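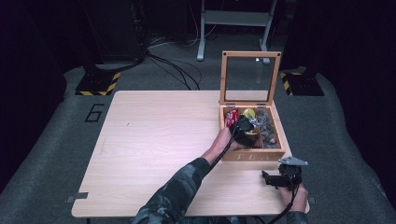

Home | Projects | Reports | Labs | Contact
Print this page | E-mail this page
Filed under: Student work > Robotics > Product evaluations

Evaluation of the Rilta two-hand demonstration kit for small-object packing tasks

Project report, second semester module

1. Purpose

The Rilta kit is sold to teaching laboratories as a means of recording manipulation demonstrations without a robot arm. The operator holds one gripper in each hand, performs the task directly, and the recordings are later used to train a control policy. The supplier, Skalleo, offers it as a purchase or on a one-semester loan. This report assesses whether the loan version is suitable for the department's second-year practical course. Policy training was outside the scope of the project.

2. Equipment

The kit was used as delivered, with firmware unchanged. It consists of two black hand-held grippers, each connected by cable, and the recording software, Skunura. One gripper has a gray metal mounting plate. All work was done on a light wooden table in the floor bay marked 6.

The main test object was a wooden tea box with a hinged lid containing a clear glass panel. The inside is split into compartments by a thin divider. It was chosen for the following reasons:

- the lid has to be opened and must stay up while the other hand works;
- the contents differ in shape and surface, and include a red wrapped packet, a round yellow item and several items in silver foil;
- the compartments leave little clearance for the jaw tips.

3. Method

Three tasks were defined. Task A was to open the lid and release it. Task B was to remove one named item and place it on the table. Task C was to return the item to its compartment and close the lid. The target was 200 accepted demonstrations per task. A demonstration was accepted if the item ended in the correct place, neither gripper lost tracking, and the file passed the integrity check in Skunura.

Both operators were students on the module. Each had one afternoon of practice, which was not recorded. The operators changed over after every block, and the box was returned to a taped outline on the table between blocks. The tape was removed for the final block to see whether position drift mattered. It did not affect acceptance.

4. Results

The target was met for all three tasks. Of the rejected attempts, 410 were stored for analysis; the remainder were deleted by the operator immediately after the attempt and cannot be broken down.

Task A gave the fewest rejections. The usual fault was a lid not pushed far enough back, which then fell when released.

Task B was limited by the jaw tips. The round item could be held securely if approached from directly above. The foil items were harder. The tips slid on the foil, and closing harder dented the item before it lifted. Fitting the softer tips supplied in the spares bag improved this, although they are wider and touched the divider more often.

Task C took the longest. Most rejections came from the item resting on top of the divider, so that the lid did not close flat.

Tracking loss was rare in all tasks and occurred mainly when one gripper passed behind the raised lid.

5. Handling and cabling

The grippers are comfortable for short blocks. Both operators reported wrist fatigue in Task C, where the hand is held at an angle over the box.

The cables are the weakest part of the design. They leave the gripper, cross the table and drop over the front edge, and during two-handed work they can catch on the object. Skalleo lists a cable guide as an extra. It was not tested.

6. Software

Skunura is adequate. Recording starts and stops with a double squeeze of either gripper, which was learned quickly but caused false stops in Task B when an item was gripped twice. The squeeze command can be disabled in the settings and replaced with a foot pedal. Export is slow. The export of the full set was started on a Sunday and left to run overnight.

7. Comparison

The only other kit considered was the Anozie single-hand unit already held by the department. It has better jaw tips but cannot be used for Task A and Task B in one continuous motion. No direct timing comparison was made.

8. Recommendation

The loan version is suitable for the practical course, subject to three conditions: the soft tips are fitted from the start, a pedal is ordered with each kit, and the cable guide is tried before a second kit is requested. Purchase is not recommended until the export speed has been improved.

9. Further work

Repeat Task B with narrower soft tips. Record a set with the lid removed, to separate tracking loss caused by the lid from other causes.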